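Condensation on inside of window every morning, what do I do

Posted 7 May 2025

horby_renter
Moved into a ground floor place in Horby, bedroom window is soaked by 6 am. Humidity reads 89 with the door shut. Landlord says open it more. Is a dehumidifer worth it or just crack the window??

Gorham23
Both. Run the fan after showers, door open at night, bed off the outside wall. Had the same thing, down to normal in 2 weeks. Wipe the sill daily or the paint goes.

rusu4000
get a dehumidifier

sillwatcher
Check the seal first. Mine was shot, cold air right at the corner. Also dont pile stuff on the ledge over the vent, warm air has to reach the glass. Should ease off by June anyway. Few from my place, evening:

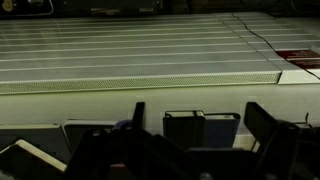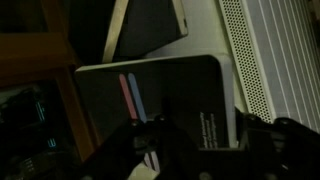
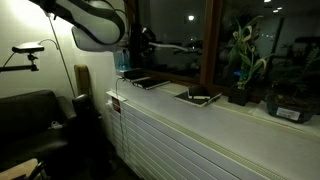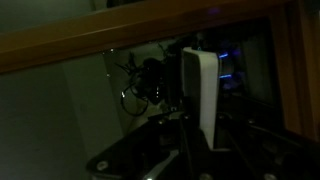 Third one shows the long white ledge and the dark glass.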